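**Tableware that gets handled all day: a conversation with the bench supervisor at Stoltero**

The Preddale workshop keeps its test tableware to a short list: bowls, mugs, spoons and a few small articles that turn up near a sink. The supervisor who maintains the list has held the job for six years and prefers to talk about tables.

"People start with the bowl," the supervisor said. "I start with the surface. If the top is dark or glossy you lose the shadow at the foot of the bowl, and the shadow tells you whether it is sitting flat."

The tops are pale and matte. Seams between panels are allowed if the step cannot be felt with a fingernail. The room is otherwise furnished like any office, with chairs that get pushed back and a desk for the laptop.

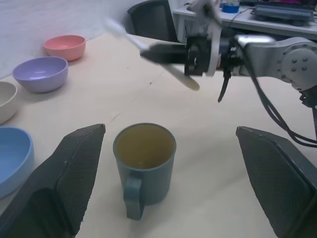 Bowls are bought by color. The current set came through Pongsiri, under order 1732, and was chosen so that each bowl can be named in one word on a check sheet. "We had all-white sets before. Someone would write 'second bowl from the left,' and by the afternoon the second bowl was on the right. With color, the sheet stays correct."

The supervisor does not favor strong colors. Saturated red and saturated blue were tried in December and withdrawn. "They dominate. Pastels separate well enough, and a scratch shows as a scratch."

Mugs are a separate question. The handle makes orientation matter, and the contents change the balance. Stoltero logs a mug by its fill level and by the direction of its handle. A cup is also logged by its attitude, upright or on its side, and the two entries are never merged.

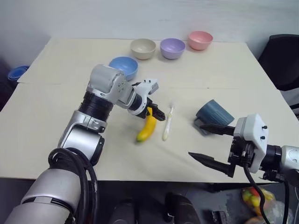 Layout follows a written sheet, revision 42, which is kept at Vendedard and copied to the bench. It divides the top into a back zone for bowls and a front zone for everything else. The zones are not marked on the surface. A typical mixed layout puts the cream, lavender and pink bowls along the back, with a toothbrush and a toy banana forward of them and a cup lying on its side to the right. "The toothbrush is the awkward one. It is thin, it is white, and the table is white. I would not take it off the list for that."

Asked what would be changed first, the supervisor named storage. Small articles are kept in bags and bowls are nested on a shelf 55 inches off the floor. "Too high. You reach up, you tip the stack, and the bottom bowl gets the chip. I have asked for a lower shelf."

The request is still open.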